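Incidencia 2377
Producto: Vaso Prellell de plástico, rosa
Asunto: Olor persistente y película blanquecina en la pared interior
Estado: Cerrada
Prioridad: Baja
Abierta: 22 de julio de 2023
Centro: Clurkside, sala de consumo

Descripción del problema

El vaso conserva olor a detergente después del lavado en máquina. En la pared interior se forma además una película blanquecina que desaparece al mojarla y reaparece al secar. El agua servida en él sabe a jabón. Los vasos de vidrio lavados en la misma carga no presentan ni olor ni película.

Comprobaciones previas a la apertura

Filtro del lavavajillas limpio. Brazos rociadores sin obstrucción. Depósito de sal lleno. Abrillantador dosificado en la posición 3. Programa utilizado: ecológico, con secado por condensación. Detergente: pastillas Masanja, una por ciclo.

Material en mesa: vaso de plástico rosa, de pie, sobre tablero blanco. Se eligió un fondo blanco para juzgar mejor la película. 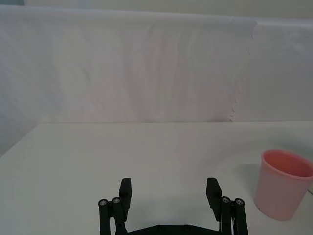
Centro Anton: tuvimos lo mismo con los vasos de plástico y en nuestro caso era el abrillantador. Lo bajamos de la posición 4 a la 1 y el sabor desapareció en pocos lavados. La película tardó más. Mirad también si el vaso va en la bandeja superior; abajo se nos volcaba y se quedaba con agua sucia dentro.

Registro de actuaciones

Entrada 1. Se confirma que el vaso va en la bandeja superior, boca abajo, con inclinación suficiente para escurrir. Se descarta el vuelco como causa.

Entrada 2. Prueba con vinagre. Vaso lleno hasta el borde con una parte de vinagre blanco y tres de agua, 84 minutos en reposo, aclarado con agua fría y secado al aire. La película se reduce de forma clara en la mitad inferior. Queda un cerco cerca del borde. El olor a detergente continúa. Se interpreta que hay dos problemas distintos: depósito de cal, que responde al ácido, y resto de tensioactivo, que no responde.

Entrada 3. Abrillantador bajado a la posición 1, según lo indicado por Anton. Ciclo completo con el mismo programa. Olor más débil al abrir la puerta, sin cambio apreciable al beber.

Entrada 4. Sustitución de la pastilla por detergente en polvo, media dosis. Se cambia también el programa ecológico por el normal, que hace un aclarado más. Sin olor al retirar el vaso. Sabor a jabón muy leve con agua a temperatura ambiente; no se percibe con agua fría. Queda anotado que se modificaron dos variables a la vez y que el ensayo no permite separar su efecto.

Entrada 5. Repetición con pastilla entera y programa normal. Vuelve el olor. La dosis pasa a ser la causa principal. La máquina suele ponerse a media carga y la pastilla resulta excesiva para ese volumen.

Entrada 6. Eliminación del resto acumulado. Pasta de bicarbonato y agua, aplicada con esponja blanda en el interior, incluido el borde. Reposo de 20 minutos. Aclarado abundante. No se usa estropajo: raya el plástico y las rayas retienen más residuo. El cerco se va en la segunda aplicación.

Vaso de plástico rosa, aparentemente vacío, en posición vertical sobre la mesa.

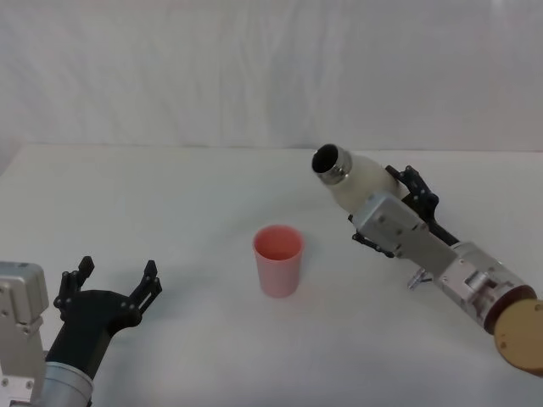

¿Se puede acelerar el proceso lavando el vaso con lejía diluida?
No conviene. La lejía deja olor propio en el plástico, no retira la cal y nunca debe coincidir con restos de vinagre, porque la mezcla desprende cloro.

Resolución

Causa del olor y del sabor: exceso de detergente por uso de pastilla entera a media carga, agravado por el abrillantador alto. Causa de la película: cal.

Medidas aplicadas: detergente en polvo a media dosis cuando la bandeja inferior va vacía; abrillantador en posición 1; programa normal para las cargas con plástico; baño de vinagre una vez al mes, con aclarado inmediato.

Pendiente: medir la dureza del agua del centro y ajustar el descalcificador. Se tramita en la incidencia 164. Las pastillas que quedan se reservan para cargas completas de vidrio y loza.

Reabrir si el olor vuelve con la dosis reducida.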